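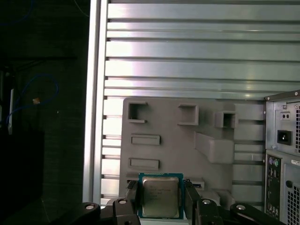 Prarnley cell, second bench: what we need to buy, what we can put off, and what the budget line covers. Goes with the Rernness episodes (desktop processor swaps), so the costs and the data sit in one repo and I stop answering the same email. Biggest open question is fingers. Chip is held upright by its two sides, nothing underneath, and the black fingers are the plain set. Next set should come from Ruppert if the quote stands. The grey moulded panel behind the chip is on the list too, we want a second one for the new bench.

Search this repo Go Clear

Status

Draft. Numbers good until May, then requote. Owner: Thibault Leclerc. Bench is at Grurnirton and stays there, don't budget for a move.

What's in the repo

episodes/ - one folder per attempt, wrist video plus joint log
costs/ - the sheet, quotes as PDF, one tab per bench
parts.txt - spares, who to order from, lead times
notes/ - my scribbles, not tidy

Failed attempts are kept. Label is in the episode's meta file. If the label is blank nobody has gone through it yet, treat as unknown and leave it out of training.

Buying list, second bench

1. Arm. Same model as bench one, no arguments please. Mixed arms means two lots of spares and two calibration routines.
2. Gripper plus finger sets, 4 sets. Ruppert want 510 pounds for the lot, fingers only. Gripper body is quoted seperately.
3. Wrist camera. Same lens as the first or the old episodes won't line up.
4. Host PCs to work on, 3 of them, second hand. Dell, full size towers. Ask the seller for a photo of the board before paying, last batch had two different layouts.
5. Donor processors. Cheap ones, same socket. They get handled a lot so buy as consumables and not as assets.

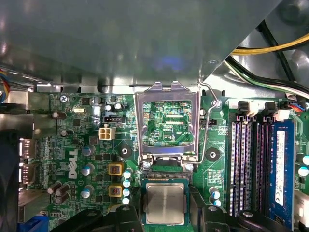 Socket area on the Dell board, load plate up, lever raised, processor just below the hinge.

Why the host PCs matter for budget

The work happens in a tight bit of board. Capacitors near the socket, memory slots off to the right, metal panel overhead. Every change of case model costs us setup time, and setup time is the dearest line in the sheet by a long way. Paying a bit more for matching towers is worth it. Please don't buy the cheapest mixed pallet again.

Things I'd like priced before sign-off:

- spare load plates and levers, loose, if anyone sells them
- thinner fingertips, for reach between tall parts
- cable ties or clips to hold the loom back. See the bundle at lower right, white and black and red and orange, running in to the connector by the memory slots. Cheap fix, nobody has costed it
- a second light, the power supply sits right above the socket area and I want to see what shadow we get with the lid side off
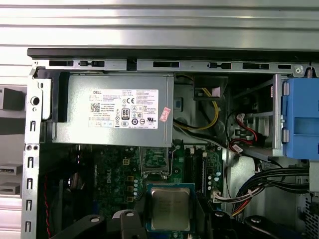
What we can put off

Conveyor. Tray feeder. Nicer desk. A safety scanner is NOT on this list, it's already in the building budget, check the tab called "shared" before you add it again.
Extra storage: 5 drives were asked for, I've cut it to what fits the bay. Can revist once bench two is running.

Known gaps in the data

One make of PC only. One room. No heatsink refitting in this release. Thermal paste not covered either, and not costed, so if somebody plans on it they need to add a line for cleaning stuff.
Timestamps between wrist video and joint log drift on long episodes, fix is in notes/.

Using it

Internal and partner use. Cite as Rernness, Prarnley cell. Costs folder must not leave the group, strip it before you share a copy.

Changes

- added Ruppert finger quote
- moved donor processors to consumables
- removed conveyor from bench two

To do: chase gripper body quote, get lead time on the arm in writing, ask Grurnirton about sockets on the back wall.

Recent items
Prarnley bench one: spares used
Wrist camera calibration notes
Rernness: label definitions
Second hand towers, seller list
Finger wear log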